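Ploritz Robotics Club: Gripper Season Gallery

Okay, I finally sat down on a Friday night and went through the club folder, so this page is the long version of what we've been up to since January. If you only know us from the bake sale table, hi! We're the high school robotics club at Ploritz, we meet after school in the back half of the old drafting room, and this year we built an arm that picks things up. Sometimes it even puts them down where we wanted.

I'm the one who writes these pages because I lost a bet in tenth grade and then it turned out I like doing it. I also did most of the gripper work with 2 other people, so be warned that this page is very heavy on grippers. If you came for the drive base, there's a separate gallery for that one and it has way more action in it. The drive team gets to crash into things. We get to sit next to a table and whisper at a gear.

The quick background, for parents and for anybody thinking of joining next fall. The Carrilho Cup is a regional competition for school teams, and this year's challenge was a sorting task. Your arm gets a mix of small machine parts, spread out however the judges feel like spreading them, and it has to move each part into the right tray. You get 10 minutes per round. There are spur gears, bushings, spacers, a couple of odd brackets, and the judges can swap parts between rounds. You score for each part in the right tray and you lose points for anything that ends up on the floor. We lost a lot of points to the floor in practice. The custodial closet has a magnet on a stick that we now consider club property.

We named our arm Brulora. I was outvoted on the name (I wanted something with "claw" in it) but I've come around. You end up talking to the thing a lot, and Brulora is a nice word to say through your teeth.

On the gear problem

Gears were our nemesis. You'd think a bushing and a gear would be about the same to pick up, both being chunky little metal cylinders, but a gear has teeth, and teeth do not want to sit flat against anything. If the fingers close on two tooth tips, the whole gear can twist as it comes up. If they close a little off center, it squirts out sideways like a watermelon seed. We got very good at ducking.

Our first fingers were plain printed plastic with nothing on the inside. Terrible! Plastic on steel is like trying to pick up an ice cube with two rulers. So we started sticking pads on, and we tried pretty much everything in the supply cabinet: craft foam, a cut-up mouse pad, drawer liner, rubber bands wound around and around until the fingers looked like they'd broken their arms. The grippy black stuff won by a mile. It squishes a bit, so the teeth have something to sink into, and once they sink in the gear stays the way you grabbed it.

The catch is that it doesn't last. Teeth chew on it every time they come out, and the tips take the worst of it.

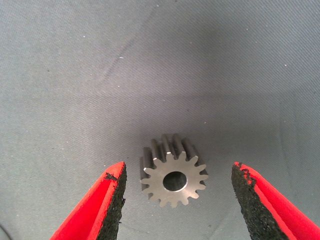 Fingers open, gear in the gap. The pads are looking pretty ragged at the tips, especially the right one.

I love this view because you feel like you're the one about to grab it. When I'm standing next to the arm I'm always looking from the side, and from the side everything seems lined up. Then you look from the wrist and the gear is a hair farther out than your fingertips and you'd have closed on air. We had whole arguments about whether the arm or the person calling out directions was wrong, and the wrist view settled most of them. (It was usually me. I call left and right backward when I'm tired.)

How we practiced

Our routine went like this. One person drives, one person sets out the part, one person writes in the log. After each set you rotate. The person setting out the part is supposed to be mean about it - tipped over, crooked, pushed off to the side - since the judges sure aren't going to lay things out nicely for you. I got a reputation for being the meanest and I'm keeping it.

We did the single part drills first, over and over, one gear and nothing else. It sounds boring and it was a little boring. But when we'd tried jumping straight to the full mix, every failed grab turned into a mystery. Was it the pads? Did it bump the bracket on the way in? Did somebody breathe? With one gear you can see what went wrong and fix that one thing.

Our best practice streak was 67 clean grabs in a row. Sixty-seven! I was driving for the last stretch of it and my hands were sweating so much I could barely hold the controller. The one that broke the streak was a gear I'd set out myself, on its side with the fingers coming in at a dumb angle, so I have only myself to blame.

A few things we learned that I'm writing down for next year's team, because I know you're going to skip the log:

Go slow for the last little bit. The arm can zoom over to the part all it wants, but the final approach should feel almost silly, like parking a car with a cake on the passenger seat.

Closing harder doesn't help. We all cranked up the grip at some point thinking it would fix the twisting, and all it did was eat pads faster and make the gears shoot out farther.

Cloth on the table was a good call. On the bare tabletop the gears would skate away the second a fingertip nudged them, and on cloth they mostly stay put. It does collect lint like crazy, so shake it out now and then. I keep saying I'll bring a lint roller and I keep not bringing it.

Check the pads before you start. Then check them again halfway through. We lost most of an afternoon in the spring chasing what we were sure was a programming bug, and it was a pad peeling loose at the bottom.

Label your glue. That one has nothing to do with gears but I feel strongly about it.

The software side

I'm not the software person so I'll keep this short before I embarrass myself. We used the Jisport kit for the controls, which came with a starter program and a manual that I think was translated a couple of times on its way to us. There's a sentence in there about "greeting the motor before motion" and we've been saying good afternoon to the motors ever since. The starter program gets you moving right away, and then our programmers rewrote nearly all of it. The part I understand is that you can save positions, so once you've got a good hover spot above the work area you can jump back to it with one button. That button saved us so much time.

We started out wanting the whole thing to run by itself. The rules give you bonus points for any part the arm sorts with hands off the controller. We got it working for spacers, which are easy and well behaved and I have nothing bad to say about them. For gears we stayed on manual control. There's a version of the gear routine on the club laptop that works when the gear is lying nice and flat, and falls apart when it isn't. If you're a programmer reading this and you want a project, please come find us. There are snacks.

How it went

We placed seventh at Carrilho! I know seventh doesn't sound like a parade, but last year our arm didn't make it through inspection, so I'm thrilled. Round one was rough. We drew a bracket-heavy mix and we had practiced brackets the least, and one of them went off the table in front of everybody with this huge clang. Round two was the good one. Lots of gears, and the gears went in the tray one after the other like we'd been doing it all our lives. Another team came over afterward to ask what our pads were made of and I got to be all mysterious for a minute before I told them everything.

We also had a nice long talk with a team that uses three fingers. Their arm was slower than ours but it hardly ever dropped anything. I'm curious about it for next year, though I can already hear the groaning about printing extra parts.

What's next

New pads first. I'd like to try making them so they slide on and off, so swapping one in the pit doesn't mean scraping at old glue with a fingernail. After that I'd love to look at the shape of the fingertips. Ours come to a point, and points are great for getting down between parts, and not so great when you'd like more surface to hold on with. Maybe two sets? Maybe a rounder tip? We'll see what the printer lets us get away with.

The drive team gallery is linked from the club page, and I'll add the competition day pictures to it once everyone sends me theirs. You know who you are. Please send them full size and please don't send them as screenshots of your phone.

If you'd like to join, come by the drafting room any Friday after last bell. No experience needed, and you don't need to own a single tool. Bring a hair tie if your hair's long. And if you have a lint roller lying around at home, bring that too.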